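Textile Care and Household Linens
Unit 4: Handling and Folding Small Cloths
Handout for sections 303 and 343
Instructor: Henrike Meinecke. Lab assistant: Kheri Mutiso.

Read this before you come to lab. The reading from Oltmanns (chapter 4, through the part on hems) covers the same ground in more detail. The folding sheets are in the lab folder. Bring one sheet with you and leave the other at home for practice.

1. What we mean by a small cloth

For this unit a small cloth is any flat textile you can hold open between your two hands without a second person. Napkins, dish towels, dust cloths and most face cloths fall in this group. Bath towels and pillowcases come in Unit 5. Fitted sheets come last, in December.

Small cloths get less attention than sheets because each one takes only a few seconds. In a linen room those seconds add up. The guesthouse at Furnham sends down a cart of mixed cloths every morning, and most of the time spent on that cart goes to finding edges and corners. The folding itself goes quickly.

2. The resting state

A cloth that has been dropped on a table does not lie at random. It keeps some of the shape it had in the hand or the basket. Learn to look at it before you touch it. Three terms are used in this course:

Flat area: a part of the cloth that lies against the table in a single layer, or close to it.
Open fold: a part where the cloth has turned over on itself and the layers are not pressed together.
Free corner: a corner you can pick up without moving anything else.

Most crumpled cloths have all of these. A cloth with no free corner has to be lifted from the middle and shaken once before you go on. 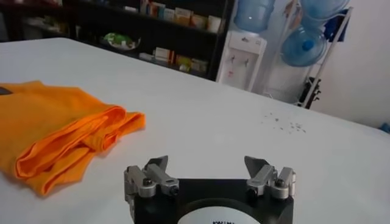 Fig. 4.1. Orange cloth on a white table. Upper part fairly flat, long open fold to the right and below.

In Fig. 4.1, start by finding the flat area and then follow the fold. The layered, rounded edges tell you that the cloth has not been creased there, so the fold can be opened by hand. Look also at the loose section toward the near side, where it makes a point on the table. A point like this may be a true corner of the cloth or only a bend in it. You cannot tell by eye. Run a finger along both sides of the point. If you feel a hem on both, it is a corner.

Color helps too. The insides of the folds look like a stronger orange than the flat upper part. With a one-color cloth, this change in tone is often the quickest way to see where one layer stops and the next begins. It works best on a plain, light table.

3. Procedure

Step 1. Wipe the table and let it dry. Crumbs and grit get pressed into the cloth when you smooth it.
Step 2. Lay the cloth down and look for a free corner.
Step 3. Pick up the corner with one hand. Slide the other hand along the hem to the next corner. Do not let go of the hem on the way.
Step 4. Lift both corners and let the rest hang. Shake once, downward.
Step 5. Lower the far edge to the table first, then bring the near edge toward you.
Step 6. Smooth from the center out with the flat of the hand.
Step 7. Fold in half, hem to hem. Fold in half again the other way. For dish towels, fold the last time in thirds.

Left-handed students can reverse steps 3 and 5.

4. Common problems

The corners do not meet. Usually the cloth has been pulled out of square in the dryer. Hold two opposite corners and pull gently, then try the other pair. Very old cloths may stay out of square, and you should fold those to the longest hem.

The stack leans. Turn every other cloth so the thick folded edge changes sides. Keep stacks to 20 cloths or fewer.

The cloth slides on the table. Thin synthetic cloths do this on a smooth surface. Put a cotton towel underneath.

A crease will not smooth out. Set the cloth aside for pressing. Do not put it in the stack and hope the weight will take care of it.

5. Lab work

Work in pairs. One student drops the cloth from elbow height, and the other names the flat area, the open folds and any free corners before touching it. Then do steps 3 through 7 and trade places. Each student does this with a napkin, a dish towel and a dust cloth.

Write down for each cloth: material, whether there was a free corner, and what you had to do over. Short notes are fine.

Lab is in room 1433. Jannik Buschmann has the key if the door is locked. Notes are due October 5, 2026, on paper, with your section number at the top.

Reading
Dörte Oltmanns, Linens in Daily Use, chapter 4
Cinzia Melis, The Working Laundry, the pages on sorting by size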